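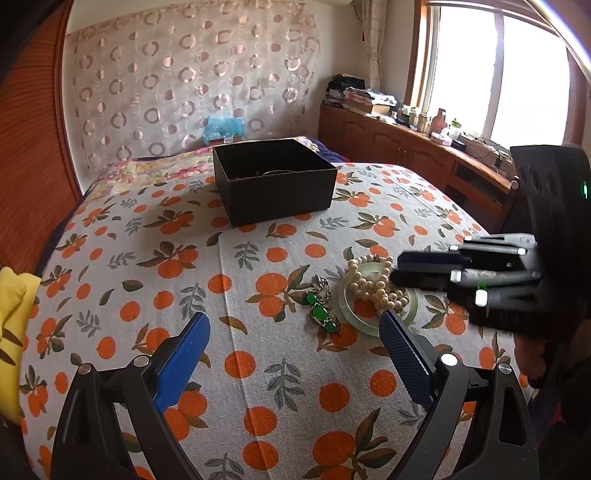 Quick tips for the home workshop seller – getting people to your page without Facebook

Posted 2021-02-14 by Benvinda Brandão

Short one today, orders to pack. A few of you asked how I get visitors to the shop page now that posts go nowhere. What works for me at the kitchen table:

Email first. Sign-up box at the top of the page, not the footer. Mine sat in the footer until September and got 13 names. Moved it up, much better.

One link per email. Two at most. I used to put in nine and people clicked on none of them.

Write the subject line last. Read it out loud. If it sounds like a flyer, redo it.

Name your photos before you upload them. Plain words, what the thing is and what it's made of. Search engines read that stuff.

Resize too. Nuno Figueiredo looked at my page on his phone and it took forever, all huge files. Fixed it in one evening.

Pinterest – slow but it keeps going. I have one pin from ages ago with 1043 clicks on it and I havent touched it. Vertical photos do better. Put the price in the description.

Answer questions on your own page. If three people ask how to store something or clean something, write it up and send the fourth one the link. My most visited page is a care sheet.

Don't pay for the directory listings. I did Findex for a year, would not again. Glória Seixas likes Prusley but she sells fabric, might be diferent.

Tag your links so you know where visitors come from. Takes a minute. Keep the tags in a notebook or you'll forget what "feb2b" meant.

Cards in every parcel with the page address on them. Short address, big letters. I order 3000 at a time, cheaper that way.

Still keep the Facebook page open – hours, phone number, a recent post. People check it before they buy.

More on shipping labels next time.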